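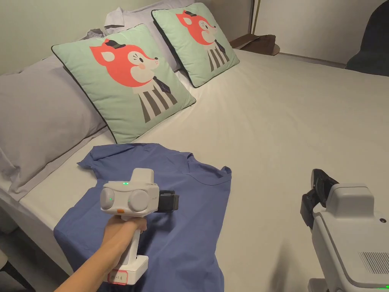 Questions and answers on the Sillden police review board

We receive many letters about the review board vote in April, and the same questions come back again and again. We collected them on one page. If your question is missing, write to the Skonder desk and we will try to add it.

What are people in Sillden voting on?

The ballot asks if the city should have a review board for complaints against police officers. Today a complaint goes to the department, and the department decides on it alone. With the board, a second group of people would read the file and publish its opinion.

Could the board fire an officer?

No. It could recommend discipline, but the decision stays with the chief. Supporters of the measure wanted more power for the board in the first draft, and the city attorney advised against it. Some of our readers think the measure became too weak after this change. Others think it is still too strong.

Who would sit on it?

Seven residents, each for a term of two years. The mayor names three and the city council names four. A person who works for the police department, or who worked there in the last five years, can not be named. Members receive $85 for each meeting they attend. 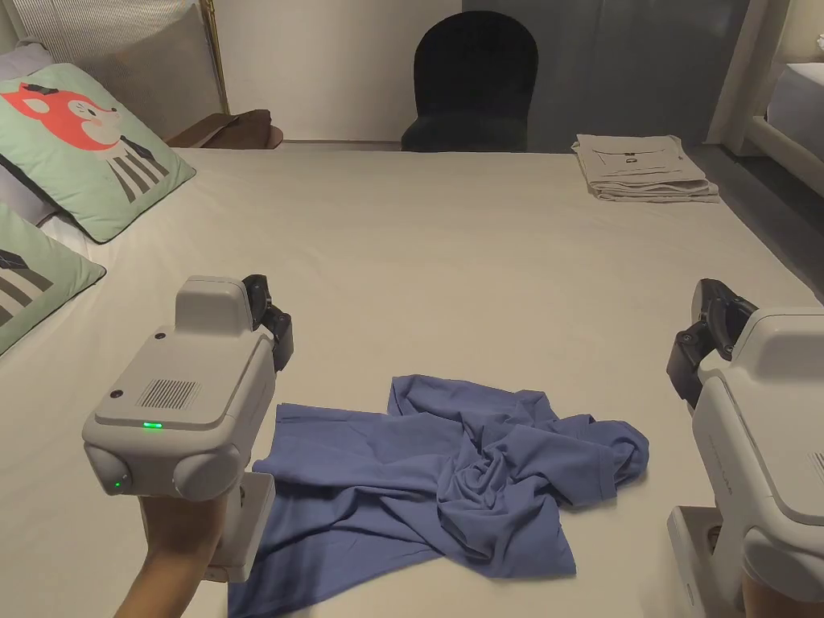 Blue T-shirt on an off-white sheet

Where can I read the full text?

The city clerk has printed copies at the counter, and the library on Stovent Street keeps one in the reading room. The text on the ballot itself is only a summary. Please read the full one if you have the time, especially Section 2, where the rules for opening a case are written. Most arguments we hear in public meetings are about this section.

Will the board hear old complaints?

Only complaints made after the board begins its work. There is one exception: a case that is still open at the department on that day can be moved to the board if the person who complained asks for it in writing.

Are the meetings open?

Yes, with the same notice rules as for the council. The board may close the doors when it discusses medical records or the name of a minor. The vote must be public in any case.
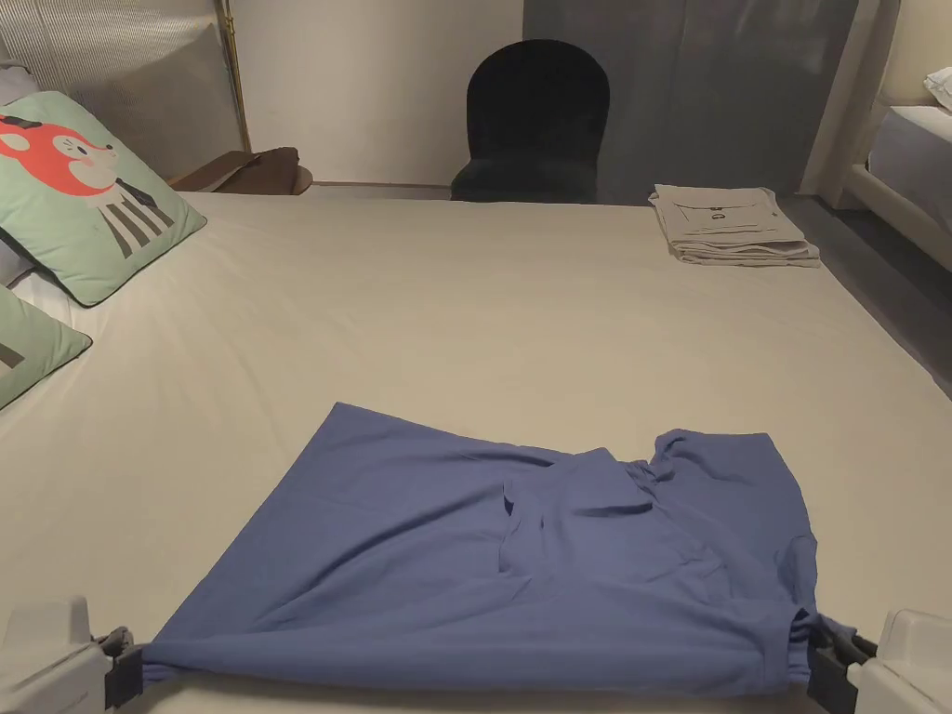

T-shirt with the hem pulled straight

Does the police union support the measure?

The union asked its members to vote no. Its main argument is that residents without training would judge decisions that were made in seconds. The campaign for the measure answers that every member must finish a training course before the first case — this is in the text, but the number of hours is not.

What happens if the measure fails?

The present system stays. The council could still create a board by ordinance, or residents could bring the question back. To put it again on the agenda they need 50 signatures, and to put it on a ballot they need 400.

Can I vote if I moved here this year?

If you are registered at your new address before the deadline, yes. If you moved inside the city, check your polling place, as the streets north of the river now vote at the high school. Polls close at 8 p.m., and if you are in line at that hour, you can vote. 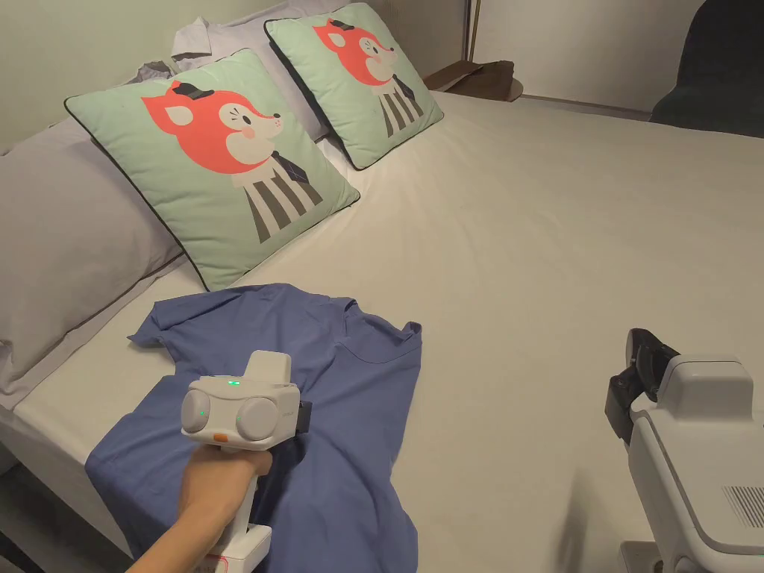

Blue T-shirt on a bed, a white hand-held gripper held over it

Does Skonder take a side?

Our opinion page will publish one column for the measure and one against it, with the same length. The news pages do not recommend a vote.

I found a mistake on this page. What should I do?

Send us the sentence and, if possible, the document which shows the correct fact. We change the answer and leave a note under it, so that earlier readers can see what was different.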